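25/06/2019

Natural dye notes, walnut and madder on cotton. Carrying on from the January batch, which I never wrote up properly.

Started with the scouring, as I think most of the January trouble came from there. The Bolatitz cotton arrives with a finish on it that the supplier calls light. It is not light. Simmered the lot for two hours with soda ash and a squirt of neutral soap, and the water came out the color of weak tea. Changed it and did it again. Second water much paler. Stopped there.

Dry weight of cloth after scouring 902 g. Mordant was tannin first, overnight, then alum acetate. In January I skipped the tannin for half the pieces and those are the ones that went patchy along the folds. Did not skip it this time.

Danang Tambunan has the old mordant book from the Mirus workshop and says they always used a chalk dip after the alum. I used wheat bran because we had a bag open. His view is that bran gives a softer hand and chalk gives a flatter color. I can't tell the difference on the swatches, but mine were small. Should try both on the same cloth before arguing about it again.

Walnut: 118 g of dried hulls to the small pot, soaked since yesterday, brought up slowly and held under a simmer. Strained through the old curtain. There is still grit getting through, so next time double the curtain or let it settle first. The strained bath smelled strongly, door open all afternoon.

Cloth went in damp. Turned it every few minutes for the first half hour, then got called away and left it. When I came back one corner had floated up and that corner is lighter. Same mistake as last time. Need a plate or something heavy that won't leave a ring.

Madder: used the Subramaniam root, ground fairly coarse. Kept it at 60 C or a bit under. The thermometer with the cracked clip reads 4 degrees high against the new one – use the new one and throw the other out. Color on the alum/bran pieces is a brick red. The tannin pulls it toward brown, more than I wanted. For a clearer red I would cut the tannin by half and add chalk to the bath, our water is soft.
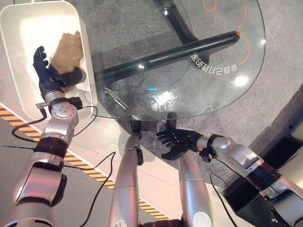 Iron dip on a few of the walnut offcuts, very weak, in and out. Goes to a gray-brown almost at once. Kept these well away from the madder pots. Labeled the iron bucket again in paint as the marker had washed off.

Rinsing took longer than everything else. Madder kept letting go of color, then settled down after a hot wash. Rinse again tomorrow before drying.

Lightfastness: cut strips from each piece, half under card, taped in the south window. Check in January along with the Clultunen samples, if those are still up – somebody moved the tape.

To do:
Order alum acetate, the tub is nearly done.
Ask Danang for the page on chalk.
Save the walnut bath, there is color left in it. Lid on, cold shelf.
Weights for holding cloth down.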